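Plumarside Fan Letter: Notes from the Rewatch

I finished season two last night (at 1 a.m., no regrets) and I have so many thoughts about the salvage town episodes.

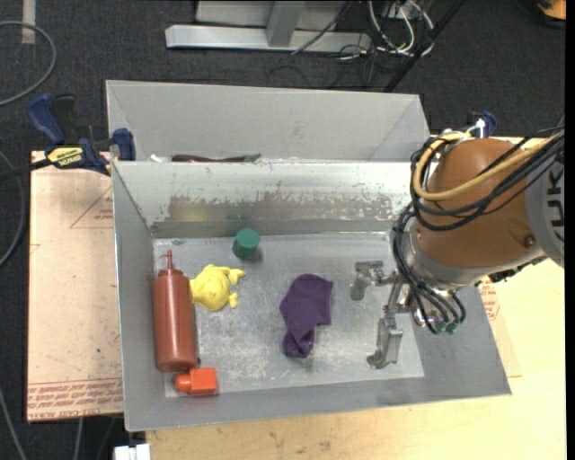

Nuria Lencho wrote in to say that I was far too hard on Farkus last month, and that his bargain with the ferry crew makes perfect sense once you remember he still owes them for the engine. Okay, Nuria, fair point! I went back and watched the dock argument again, and the debt gets mentioned twice before he signs anything. I had completely missed it because I was busy looking at the harbor set.

So, a partial apology to Farkus. I still think he should have told Zerkine. They share a houseboat, for crying out loud, and she finds out from a notice nailed to the lighthouse door? The look on her face in that episode gets me every time.

Now, the big question in my inbox is the number on the vault. It's 729 in the pilot and 878 when they come back for the storm episode, and people have theories (one email ran to three pages, and I read all of it). My guess is that there are two vaults. Babaei only ever says "the vault" when he's lying, and he gets awfully careful with his words whenever somebody asks which staircase he means. Chanida Siriwan thinks it's a plain old continuity mistake, which would be a letdown, but she has been right before.

The trading card checklist is nearly done too. I have 16 left to find out of 200, mostly the foil ones from the lighthouse set, and I'd happily swap my spare Zerkines for any of the ferry crew. Write to me if you've got doubles!

Next time I'm starting season three, so please, no spoilers about the tunnel.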